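Blue plastic thing gets white specks after washing, how to clean?

Posted in Household & Cleaning – 1,392 views
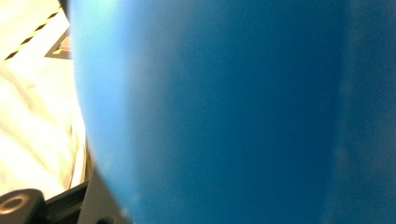
Flurlow: You should first find out if the specks are on the surface or in the surface. Put a little cooking oil on your fingertip and rub one speck. If it disappears and comes back when the oil is wiped off, it is probably a small scratch. If it goes away completely, it was only dust or dried soap. Please write us the result, and also what water you have at home.

grurnico_house (who asked)
Thank you for the fast reply. I should have written more in the beginning. I have a big round bowl from blue plastic, matte, without any pattern. I use it for bread dough and sometimes for washing salad. I bought it in November and it was one color everywhere. Now I find tiny pale specks on the outside, mostly low down near the curve. They do not feel rough. I wash it by hand with normal dish soap and the green side of the sponge, and then I leave it on a cloth to dry. Our water is hard, the kettle gets white inside in two weeks.

I made the oil test on three specks. Two went away and did not come back. The third became darker with oil and then it was pale again. So I think I have both kinds? My question is what I can use that does not make the matte surface shiny in places. My sister said baking soda but I am afraid to rub.

Morgan
Your sister is half right. Baking soda is a fine powder and it will polish a matte plastic if you press. I did this with a lunch box and it has now a shiny circle on the lid that I see every day.

For hard water use white vinegar. Mix one part vinegar and two parts warm water, wet a soft cloth, lay it over the specks and wait 16 minutes. I know it is a strange number, but I do it while my rice is cooking. Then rinse with plain water and dry with a towel immediately – do not let it dry alone in the air, or the minerals will stay on it again.

For the small scratches there is not much to do. Stop using the green side of the sponge, it is too hard for this plastic. Use the yellow side or a cotton cloth.

ruson_2
just put it in the dishwasher, mine is fine after years

Morgan
To the answer before: please look first under the bowl, if it has the dishwasher sign. Some soft plastics change their form in the heat, and a big bowl does not fit well anyway.

grurnico_house
There is no sign under my bowl, so I will stay with hand washing. I tried the vinegar today on the lower part and will do the other side tomorrow.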